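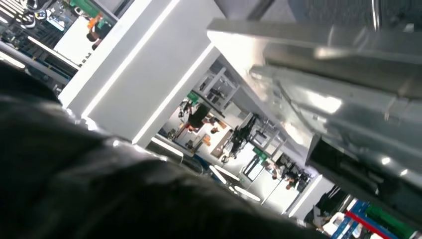
Posted by Manouchehr Mohammadi on May 2, 2020

Getting from Fasa to the Zevard valley without a car

The bus company changed its winter timetable in December and has kept most of it, so my older notes on this route are wrong. The direct coach no longer runs. You now take the 509 as far as Safavi and change there for the 683, which goes up the valley and stops outside the lower guest houses.

The change at Safavi is 22 minutes on paper. I have made the trip four times with the new times and missed the second bus once, when the 509 was held at the level crossing. The next one up was two hours later. There is a tea room beside the stop, and the ticket window will keep a rucksack behind the counter if you ask. 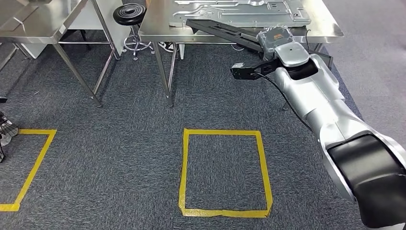 Tickets are sold separately for each leg. A return on the 683 is valid until the last bus of the following day, so for a one-night stay buy the return on the way up. The driver doesn't give change for large notes.

For walkers, the better stop is the one after the guest houses, signed Naltonine. The path to the upper pasture starts behind the shelter and climbs for around 2 kilometres before it levels out. The downhill bus only stops there on request, and you have to stand on the road side of the shelter to be seen.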